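Hitside Robotics Club
Progress report to the Rivas Fund, spring term
Grant no. 2527

Dear friends at the Rivas Fund,

Thank you, first of all, for your patience with this report. We promised it to you before the end of March and it has slipped into April, mostly on account of the regional round being moved forward and all of us having our heads down over it. We hope you will find it worth the wait. It has been a busy and very happy term in Room 37, and a great deal of what follows would not have happened without your support.

Where we are

When we wrote our application last fall, we said we wanted to take the club from building small wheeled kits to programming a proper arm, the kind students might meet in a first job or a college lab. We also said we would enter the Kutar Challenge, which has a simulation division for schools that do not own an arm themselves. Both of those things are now under way. The students meet on Monday after school, and the room stays open until 6:00, though getting everyone out of the door by then is another matter.

The fall was mostly groundwork. The students learned how a joint angle turns into a position in space, why the same spot on a table can be reached in more than one way, and how to write a program that other people can read. There was a fair amount of grumbling about that last part. By January they were running their own code in the simulator, and the mood changed completely. It is one thing to work out a rotation on paper and quite another to see the arm swing the wrong way and sail straight past the table. We had plenty of that, and we think they learned more from those afternoons than from any of our slides.

The tennis ball task

The Kutar task for this year sounds simple enough: pick up a tennis ball from a table and put it in an upright clear tube. Our students assumed they would be done in two sessions. They have been at it for most of the term, and have come to respect that tube very much.

The trouble is that everything has to be right at once. The gripper must come down low enough to hold the ball well below its widest part without touching the tabletop, and the fingers have to open wide enough to pass on either side. Then the ball has to be carried up over the rim and let go squarely above the opening. A small error in the grasp becomes a larger one at the tube, and a ball released off center lands on the rim and rolls away.

The group split the work into two halves, one team on the approach and grasp and the other on the carry and release. They agreed on a shared starting position for the arm so that their programs could be joined together later — their own idea, and a very good one.

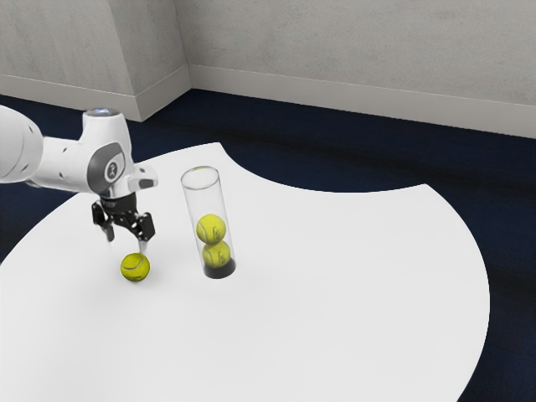
Results so far

The regional round asked each team for 60 scored attempts, with the ball placed somewhere new each time. Our students finished with 37 clean placements, which put them comfortably through to the final. They were delighted, and so were we. Most of the missed attempts came from balls placed close to the tube, where the gripper has little room to come down, and the grasp team is now working on a sideways approach for those.

We were also pleased with their logbook. Every change to the code has a line saying what was changed and what it was meant to fix, and the judges mentioned it kindly in their written comments.

How the money has been spent

To date we have spent $2,051 of the $2,527 you awarded us. The largest part went on two refurbished desktop computers able to run the simulator at a decent speed, and the next largest on the school license for Pleneo, the programming environment the students use. The rest covered the Kutar entry fee and a set of textbooks that are already looking well loved. We would like to keep the balance for travel to the final, as set out in our original budget.

What comes next

Between now and the final the students will finish the sideways approach, join the two halves of the program in a cleaner way and practice their presentation, which they are dreading far more than the robot part. We would also like to hold an open evening for families in May. If anyone from the Fund is able to come, the students would love to show you their work, and there will be cake.

We will send a short final report once the competition is over, together with the receipts.

With our warmest thanks,
The staff of the Hitside Robotics Club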